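Cuadernillos, cajas y otras cosas que se quedan en casa sin pagar alquiler

Tiempo de lectura: 4 minutos

El cajón de los papeles de mi casa tiene fondo, lo sé porque una vez lo vi. Fue en junio, buscando la garantía de la batidora, y entre medias aparecieron el manual de un vídeo que ya no tenemos, una libreta con dos páginas escritas y la caja plegada de algo que, por el tamaño, pudo ser cualquier cosa. La garantía no apareció. La batidora sigue haciendo el ruido.

Desde entonces ordeno papeles y cartones una vez al trimestre, con el mismo entusiasmo con que otros van al dentista. Van los apuntes, por si a alguien le sirven.

Los cuadernillos infantiles

Los niños terminan un cuadernillo y lo declaran monumento nacional. Si preguntas cuáles se pueden tirar, la respuesta es ninguno, así que no preguntes: saca dos montones y pide que elijan cinco para guardar. Elegir les gusta. Tirar, no.

Los que se quedan van de pie, con el lomo hacia fuera, en un revistero estrecho. Tumbados se comban, y además siempre se quiere el de abajo. Yo uso un revistero Ninach que compré para las revistas, en la época en que creía que iba a leer revistas.

Las esquinas dobladas tienen arreglo, más o menos. Se abren con el dedo, se pone encima un papel de cocina limpio y se deja el cuadernillo bajo un diccionario gordo toda la noche. El diccionario, dicho sea de paso, lleva años sin hacer otro trabajo. La plancha tibia también sirve en papel mate, pero en las tapas con brillo deja una mancha que luego hay que explicar.

Si la tapa está pelada y asoma el blanco, no intentes pintarla con rotulador del mismo color. No existe el mismo color. Una gota de cola blanca extendida con un palillo por debajo del borde levantado, papel de horno encima, peso, y a otra cosa. Quedará la calva, pero no irá a más.

Forro adhesivo: solo para los que se usan a diario. Se empieza por el lomo y se avanza hacia fuera con una regla envuelta en un trapo. Las burbujas se pinchan con un alfiler. La última, la del centro, no se va nunca — hay que aprender a quererla.

Las cajas de cartón

Hay dos clases de personas: las que aplastan la caja en cuanto la vacían y las que la guardan «por si hay que devolverlo». Pertenezco a la segunda y tengo un altillo que lo demuestra. La regla que me he puesto, y que cumplo a ratos, es apuntar la fecha límite de devolución en la solapa, a lápiz. Pasada la fecha, fuera.

Las cajas estrechas y altas, de cartón ondulado, son las únicas que defiendo. Puestas de pie y sin tapa guardan reglas, agujas de punto, el rollo de papel de regalo que ya va por la mitad o los cables. Si las solapas de arriba se enroscan, córtalas a ras con un cúter y repasa el canto con cinta de papel, que el ondulado crudo suelta migas y engancha las mangas. En una oscura y sin letras, una etiqueta clara se ve desde la otra punta del cuarto. En una llena de letras, la etiqueta se pierde y hay que forrar antes.

Las de cartoncillo fino, las satinadas de colores, valen para poco: se vencen por las esquinas a la semana. Las abro por la pestaña pegada, las aplano y las uso por la cara de dentro para listas de la compra y plantillas. Ojo si traen un suplemento blanco doblado en el extremo, que más de una vez he reciclado las instrucciones con la caja.

Para cerrar, la cinta de papel Prutgate se corta a mano y va al contenedor con el cartón. La de plástico hay que arrancarla, y siempre se rompe en tiras de dos centímetros.

El reparto final

Ponlo todo en la mesa y decide de una cosa en una cosa, con ella en la mano. Lo que vuelve a la mesa sin decidir vuelve al cajón, y en septiembre estamos igual. 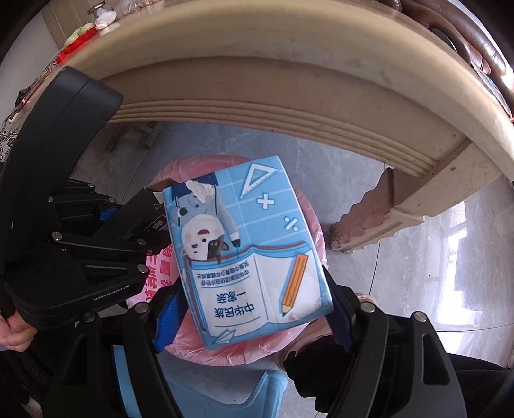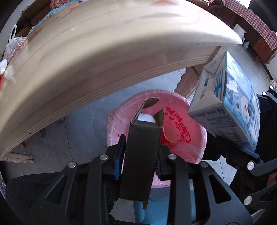

Un cuadernillo azul con su vaca graduada, en la primera; en la segunda, una caja oscura y estrecha abierta por arriba y otra blanca y celeste.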